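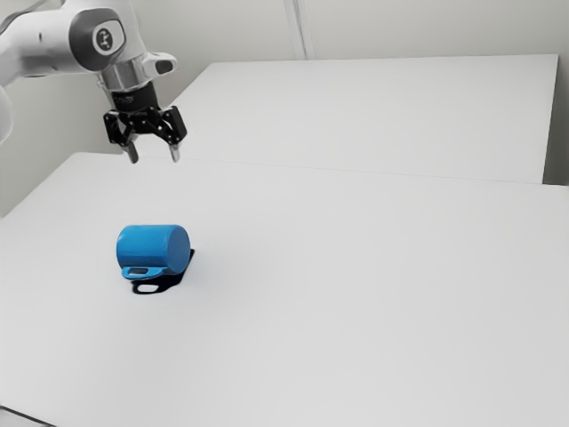
Phyllis Mapplebeck once told a class that she could not price a loaf of bread until she knew what the oven cost when it was switched off. Most people who run a small business come to the same problem sooner or later, and it is the subject of this chapter.

Chapter 7
Fixed and Variable Costs

A fixed cost stays the same however much a firm produces. Rent, insurance and the yearly service charge on equipment are the usual cases. A variable cost rises and falls with output: flour, packaging, piece-rate wages.

Take Ikwood, a maker of kitchen stools. Its fixed costs come to £4000 a month. In December it made 142 stools, so each stool carried a little over £28 of fixed cost before any timber had been bought. Had it made twice as many, the share per stool would have halved, while the timber in each one would have cost the same.

Some costs do not fit either heading. A telephone bill may have a standing charge and a charge per call. These are called semi-variable costs, and section 2 shows how to split them.

The word "fixed" also needs care. Rent is fixed until the lease ends or the firm takes a second unit, at which point it jumps to a new level. Over a long enough period every cost can change.

Before reading on, write down the costs of a business you know and mark each one F, V or S. Keep the list, as you will need it for the break-even charts in Chapter 8.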